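Plastic Bag

A plastic bag is a light, flexible container made of thin plastic film, used for carrying groceries, storing food, lining trash cans, and a hundred smaller jobs that every household seems to find for it. Most are made of polyethylene, which is melted, blown upward into a long tall bubble, flattened, and then sealed and cut to size.

Thin film holds a crease very easily, and that gives a used bag its familiar rustle and its habit of filling up kitchen drawers. In the town of Sinley, the Walumex works ran 2 blowing lines and sold its bags in bundles of 300, later 800, mostly to bakers and greengrocers who liked to see their goods through the wrap.

Crumpled film is bulky for its weight and can wind itself around sorting machinery, so many towns ask for it to be kept apart from bottles and cans.
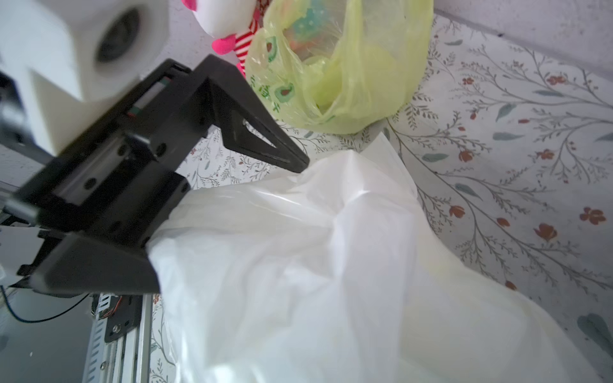
Sipho Mathebula has objected that thickness matters more than bulk, and that a heavier bag, used 52 times, deserves a kinder word than it usually gets.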